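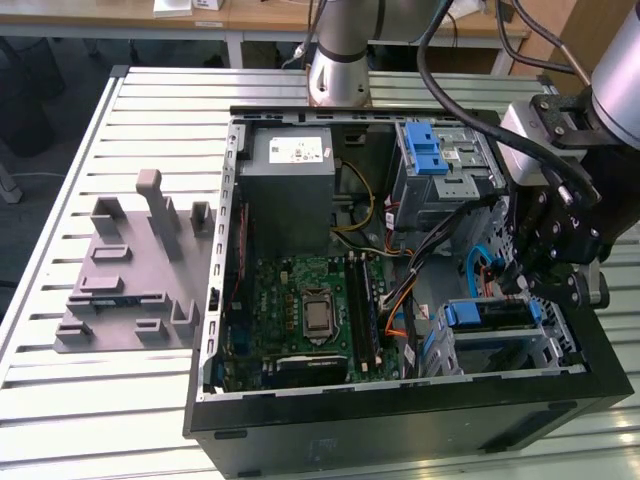 Desktop replacement, second phase

The Prurholm and Birnivholm offices move to the new desktop build in June. The change covers 272 machines, 80 of them at Birnivholm. Laptops stay on the present schedule.

User profiles are copied overnight from the Jonmont file server. Anything saved outside the Documents and Desktop folders is left behind, including mail archives kept on a second drive. Move these files before your office's date. Profiles larger than 767 MB are copied in a separate run and may not be ready until noon. 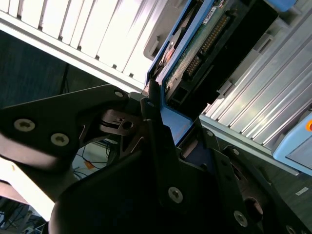

Blue-framed module between two ribbed metal structures.

Printer queues have been renamed to match room numbers. The old names will keep working for 3 weeks after each office switches over, then they will be removed. The label software at Wannasri still requires the old driver and is excluded for now.

Requests for a later date go to Nipon Siriwan, with the asset tag and the reason for the delay. Leave machines powered on and logged out by 6 p.m. the evening before.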